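June, club notebook, after 4 p.m.

Long afternoon, but such a nice one! Noémie and Sebastião got both arms talking to the same script at last (it was the port numbers again, bless them), and we agreed the shelf task is our entry for Clundbridge. Run 41 is saved, notes in the shared folder.

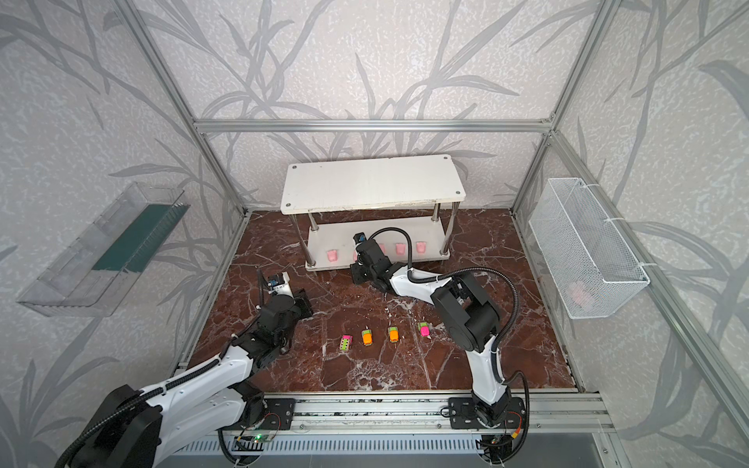
Gianni wants slower approaches near the lower tier, and I think he's right, so I'll try 15 percent speed next time and let Sveva pick the order.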